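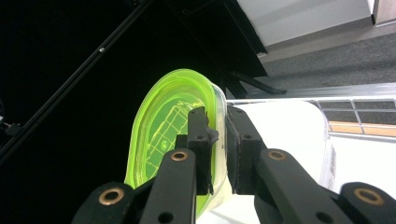 Lime-green tub, tilted, open side to the left. Embossed lines visible through the plastic.

8/3/25
Container sort, bench 2. Entry by G. Pillai

Continued with the tinted tubs from the Bamero box. The green oval one goes in the thin-wall group. Rim is thick and glossy and reads much brighter than the body under the bench light, so rim color is not to be used for matching. Match on the wall, held against white paper.

Embossing: thin raised lines, rectangular, grid-like, small circular mark near the lower middle. Could be a mold mark or the base of a divider pattern. Odette thinks the second. Left as "unknown" in the sheet until we have the Khamphan list to compare.

Capacity by water fill to the underside of the rim: 600 ml. Second fill gave the same. Mass empty not taken, small scale is still with Usa.

Clear edge on one side flexes more than the green. Wall thickness to be measured there and at the opposite side, three points each, calipers closed lightly. Last time I closed them too hard on the soft tubs and had to throw out the readings.

Wash procedure unchanged: lukewarm water, one drop of soap, air dry upside down on the rack. No scouring pad. The two Rovgate tubs that Lamduan did in December are still hazy and should stay out of the set.

Shelf: 24, left end. Label on the base, clear of the embossing.

Open:
- wall thickness, both sides
- mass
- ask Jaruwan whether lids were ever ordered for the ovals
- Khamphan list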